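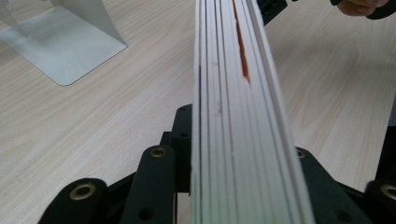

Stacked sheets seen edge-on, on a wooden tabletop.

About Wosilik
By the Wosilik office, Drutport
Updated January

Wosilik sorts, squares and stores loose sheets for small firms and schools in Drutport. The work is done by hand on flat tables at our Foley Street room. Incoming stacks are checked along the edge for folds, marks and uneven layers, then split into sets of 200 sheets. Each set is aligned on two sides, wrapped and labelled with the client's reference.

Our shelving holds 1,332 sets, of which 758 are kept under the long-term Zorkusia agreement. Sheets with coloured marks at the edge are set aside and returned unwrapped. Collections are made until 4 pm. New clients should send the sheet size and total count before delivery.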